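Hospitality Operations, handout for week 9
Employee events in hotels and resorts: planning, money and morale

OK, so last time we ran out of room on guest complaints and I promised I'd pick up with staff events. My slides are thin on this, so treat these notes as the main thing.

First, a definition. By a staff event I mean anything the hotel puts on for its own people during or right after working hours: the summer picnic, service awards, a family day. Training doesn't count, even if there's cake!

The case we'll use is the Dravstead, a lakeside hotel in Pruston where I worked for a few seasons before I taught. Every August we had a staff dinner. Hilde Stevens ran housekeeping at the time, and she pointed out that it always started at 7 p.m., right when the evening turn-down team was busiest. So the same 16 people missed it every year, and management read the low turnout as lack of interest. Keep that one in your head for the exam.

What Hilde got them to do was split it. One lunch, one late supper, same menu, same short speech from the general manager (he grumbled about giving it twice, but he did it). Attendance went up to almost 50 the first year.

Things to work out before you pick a date:
Who is on shift, by department, hour by hour
Who covers the front desk, and do they get a real turn at the food
Is the time paid (ask HR early - the answer changes your budget more than the catering does)
Which budget line it comes from

On that last point, read the Gellix chapter in your course pack. Gellix is the catering firm that handled the second supper, and Ettore Zanetti's cost sheet is printed in full. Look at how he prices leftovers and packing. I'd skip the part on linen rental.

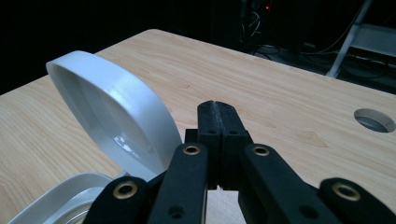 Fig. 2. White plastic lid on a wooden table.

Now, measuring results. Horacio Domínguez and Hortensia Jara disagree on this and I like them both, so read both. Domínguez wants a short survey within 30 days. Jara says surveys mostly tell you who liked the food, and she'd sooner look at who signs up to help next time. I lean toward Jara, but a survey is cheap and your boss will probably ask for one.

For next class: draft a one-page plan for a staff event at the Durán, the hotel from the week 4 exercise. Include a shift chart. Puspita Yeoh is taking the discussion section, so send drafts to her and copy me.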